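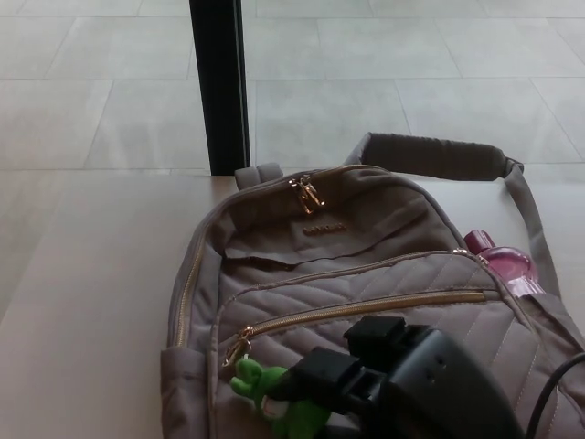 Caring for Bags, Rucksacks and Cases at Home

Bremport Household Advice Service – Leaflets for residents

Bags are carried daily, set down on pavements and station floors, and cleaned far less often than the clothes worn beside them. The following guidance applies to fabric bags in ordinary household use. Leather and suede should be taken to a specialist.

Before cleaning

Read the care label, which is usually sewn into a side seam of the main compartment. Empty every pocket, including the small ones inside the lining. Turn the bag upside down over a sheet of newspaper and brush out the seams with a dry toothbrush. Crumbs and grit left in the corners will turn to paste once water is added.

Routine cleaning

Most fabric bags should be sponged and not machine-washed. Padding takes a long time to dry, and stiffening boards in the base may warp.

Dissolve a teaspoon of mild washing-up liquid in 700 ml of lukewarm water. Test the solution on the underside first. Work with a soft cloth, from the top downwards, and rinse with a second cloth wrung out in clean water. Shoulder straps and handles collect the most grease and may need a second treatment. Do not use bleach or biological powder on coloured fabric.

Unlined cotton shopping bags may be washed at 40 degrees with towels, but should be kept apart from anything pale on the first wash.

Zips

A stiff zip should never be forced. Look first for a trapped thread or a fold of lining, and ease it out with tweezers while holding the fabric flat. If the teeth are clean and the slider still drags, rub a candle stub or a soft pencil along both sides and run the slider gently up and down. Wipe away the surplus, particularly on light fabrics.

Metal zips should be dried with a cloth after rain. Metal polish is not recommended – it stains the tape and can strip a coated finish.

Drying and storage

Hang the bag upside down with all compartments open, away from radiators and direct sun. A padded bag may need two days. It must not be put away while the lining feels cool to the touch, as this generally indicates damp.

For storage, fill the bag loosely with plain paper and leave the zips partly open. An open dish holding 80 g of bicarbonate of soda, placed inside overnight, will deal with most stale smells. Plastic sacks should not be used as covers; an old pillowcase is suitable.

Repairs

Loose straps should be restitched with waxed or polyester thread as soon as the first stitches give way. Enquiries about the mending sessions held at the Trikurgate Centre in August may be addressed to Wahyudi Manurung on extension 316.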